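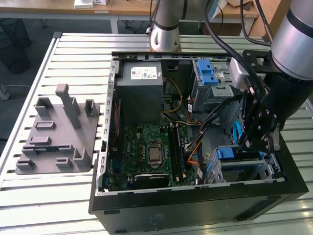 4.3 Filling in the Net Worth box on a player page

Most of the net worth figures you will find for ballplayers are copied from one another. Plaresell gives you a box for one anyway. Fill it in as follows.

1. Open the player record and choose Money.
2. Enter career salary first. Use signed contracts or league lists only.
3. Leave Sponsorship blank unless you can name the sponsor. "Various brands" is not a sponsor.
4. Press Check. The Kemell lookup compares your figure with up to 36 other sites.

Note: a high match score means 36 sites agree. It does not mean any of them asked the player.
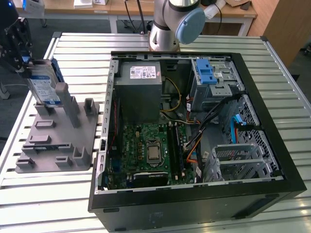
Open tower on its side, processor and memory in place.

5. If no source turns up, tick No Figure. The page will publish without the box.

Caution: do not use Estimate. It takes the salary, adds "prize money" and rounds up. In September it gave a retired bullpen catcher 500 million.

6. Type your source in full. Entries under 16 characters are refused, so "internet" won't get through, though "various websites" will. Please don't.
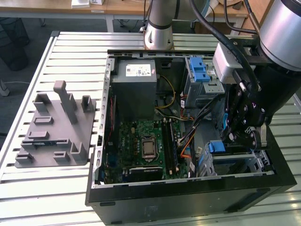 Expansion card in the lower part of the board.

7. Save. Batches of more than 2,000 records go to Graça Arruda for review, and she does send them back.

Last changed 6 March 2025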